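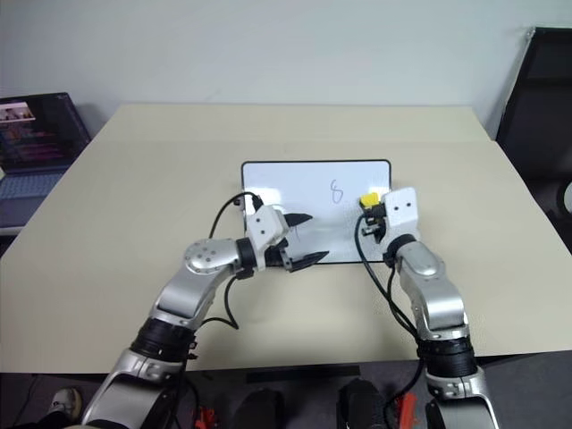
3 min read

Right arm drops the sponge or squashes it flat while wiping the whiteboard

Posted by Eoin Flanagan

Hi all, long-time reader, first proper post, and it's a moan I'm afraid. I've got two arms set up at a table and the job is wiping pen off a small whiteboard. I draw a number, the right arm wipes with a sponge, the left one is supposed to steady the board. We've been calling the whole thing Flula (don't ask) and until last week it was going really nicely.

Now the right gripper has gone wrong in a way I can't pin down. It closes on the sponge fine. It lifts fine. Then as soon as the sponge touches the board and starts to drag, one of two things happens. Either the sponge twists round and drops out, or the gripper clamps down so hard that the foam folds in half and the arm carries on pushing with basically bare fingers. Last night it pressed hard enough to shove the board a good way across the table and then the whole arm stopped with an overload fault. I hit the stop button at the same moment so I can't swear which of us got there first!

What I've tried so far: restarting everything (twice), swapping the sponge for a new one, re-zeroing the gripper, and turning the grip force down from 300 to 284 in the settings. Turning it down made the dropping worse and did nothing for the clamping. The left gripper is the same model and behaves perfectly, which is driving me up the wall.

I did 10 wipes in a row this morning and got four drops and two clamps. Is it the motor? Please say it isn't the motor, they take forever to arrive.

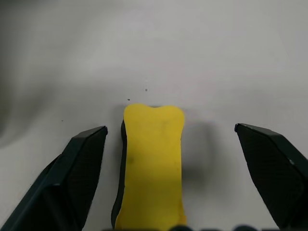 Cotport, June

Caoimhe Sheehan

Before you go anywhere near the motor, look at the cable. I had almost exactly this on mine at Drikberg and it was the gripper lead being tugged when the wrist turned. It would lose the position reading for a split second, decide the fingers were wide open, and close like mad to catch up. That's your clamp. The drops were the same thing the other way about.

Power off first, and I mean off at the wall, don't trust the stop button for this. Then turn the wrist slowly by hand through the whole wiping move and watch the lead where it goes into the gripper. If it pulls tight at any point, give it more slack and tie it back further down the arm. Check the loop can't catch on the edge of the board either, mine did that as well.

Also look at how the sponge sits. If one finger gets to it well before the other, it'll get pushed over before it's held, and a shaped sponge with a waist will twist far more easily than a plain block. Centre it and grab it at the narrow bit.

And please put a limit on the downward push before you run it again. Foam hides a lot of force. Keep your hands off the table while it's moving, even if the board slides. I know the temptation.

Tully

had this, was the sponge. cut a square one out of a car sponge and never looked back. more than 1,000 wipes on it now

Eoin Flanagan

Thanks both. Caoimhe, it was tight! Right at the end of the stroke, when the wrist rolls over, the lead goes like a guitar string. I've let out some slack and tied it lower, and put a push limit in while I was at it. Nine wipes since then with no clamps and one drop, and I think the drop was me putting the sponge down crooked. The plug feels a bit loose too, so I'm going to order a new lead before I trust it with anything longer. Tully, I'll try the car sponge if the drops come back. Grip force is still on 284 for now.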